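Porkuvura Equine Health and Wellbeing Association
Minutes of general meeting held 03/02/2024, Savchuk Hall

Meeting opened at 2 pm. Quorum met, with 18 members present. Apologies as per the attendance sheet.

1. Previous minutes
Accepted as circulated, with one correction: under Pasture, "copper sulphate" should read "copper supplement". Moved, seconded, carried.

2. Business arising
2.1 Weighbridge. The portable scale is back from recalibration and reads true to the test weights. Members booking it must place it on a level, hard surface and zero it before each horse.
2.2 Hay testing. Results received for the Guson cut. Non-structural carbohydrate is above the level the association recommends for laminitis-prone animals. Members feeding this hay to ponies or to horses with a metabolic diagnosis are advised to soak it and discard the water, or to source another cut.
2.3 Newsletter. The article on dust exposure in feed rooms is held over to the next issue.

3. Correspondence
In: letter from Wiletti Feeds advising of a change to bag labelling. Analysis will be printed on an as-fed basis. Members comparing old and new bags should check which basis applies before adjusting rations.
In: query from a member regarding worm egg counts for donkeys kept with horses.
Out: reply to the above, attaching the sampling sheet.
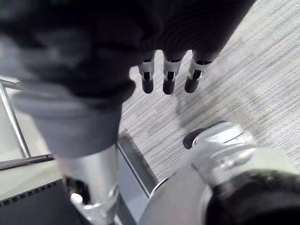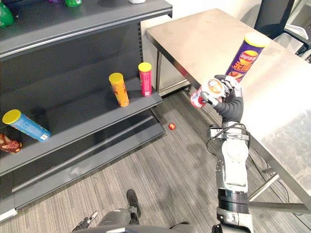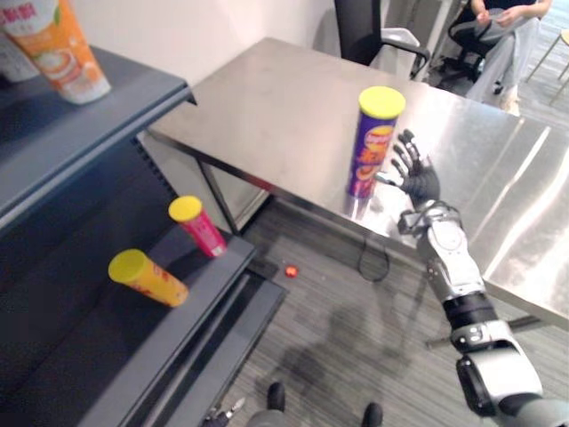
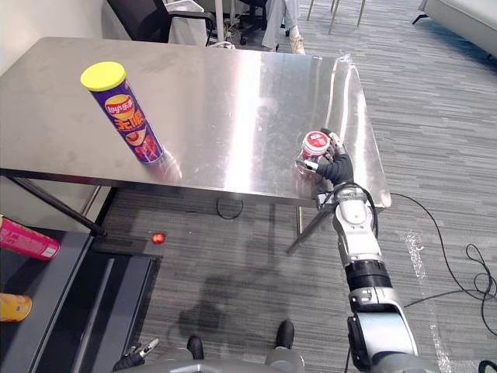 4. Parasite control
4.1 The subcommittee tabled its report on the spring round of faecal egg counts. Most adult horses fell in the low-shedding group and did not need treatment. A small number were consistently high and will be retested after dosing to check that the product is still effective on those properties.
4.2 Discussion on sample handling. Several samples arrived warm and could not be read reliably. Agreed that samples are to be sealed with the air pressed out, labelled with horse and property, and kept refrigerated until drop-off. Samples older than the limit on the sheet will be refused.
4.3 Motion: that the association discontinue its bulk order of interval-dosing paste and put the money toward testing. Moved, seconded. Discussion for and against – the main objection was the cost to members with larger herds. Carried, 2 against.

5. Handler wellbeing
5.1 The manual handling session will go ahead in August. Content covers lifting feed bags, working around a tied horse, and back care for those doing their own trimming.
5.2 Members asked that the session include something on hay fever and respiratory irritation. The presenter will be approached.
5.3 The first aid kit in the tack shed was inspected. Saline and two triangular bandages are out of date. To be replaced before the next working day.

6. Fees
Egg count fee set at $8 per sample for members. Scale hire remains at $6 per booking. Non-member rates deferred.

7. General business
7.1 Gate at the lower yard is dropping on its hinge and should be lifted when closed – please do not drag it.
7.2 Request for a quiet loading area at clinics, away from the main parking. To be looked at when the site plan is next revised.
7.3 Library books overdue since last year to be returned to the hall.

Action items
Notify members of hay result: secretary.
Revise sampling sheet to include storage: parasite subcommittee.
Cancel paste order: secretary.
Replace first aid items: equipment officer.

Meeting closed 3.40 pm.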